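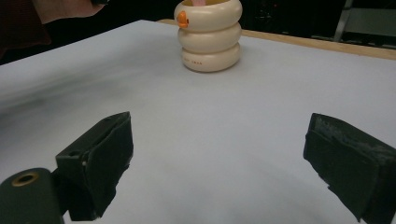
Purnalar Product Review, Bathroom Accessories
Minutes, June meeting, start 3:00 p.m.
Present: Lucía Lozano (chair), Bujar Stoyanova (minutes)
Apologies: Zaretti sales office

1. Previous minutes
Accepted with one correction: the carton size for the Czarnecka soap dish is to be listed under packing, not under materials.

2. Item 2695, duck cup
The three-ring body in cream stays. B.S. asked for the orange beak to be moved lower. L.L. did not agree, as the beak would then sit over the joint between the top and middle rings. Beak position stays on the top ring.
The lettering on the bottom ring is too small to read at normal distance. Two options: larger type on the same ring, or move the text to the underside. Supplier to quote both.
Gloss finish accepted. Rim of the top ring to be checked for sharp edges before the next sample is ordered.

3. Pink hair brush
Proposed as a set with the cup. The openwork loops on the head were liked. L.L. noted that orange and pink together may limit the set to the children's range. Carton for the set must hold both parts without the bristles touching the cup. Trial pack of 12 to go to the Vuvumville store. 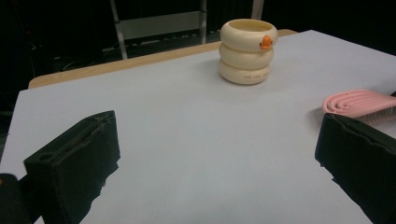
4. Actions
B.S.: request supplier quote for lettering, both options.
B.S.: carton drawing for the set, divider included.
L.L.: confirm shelf space with Vuvumville.
L.L.: ask Zaretti whether nearly 25 weeks of lead time still applies to new colors.

5. Other business
None. Closed 3:50 p.m.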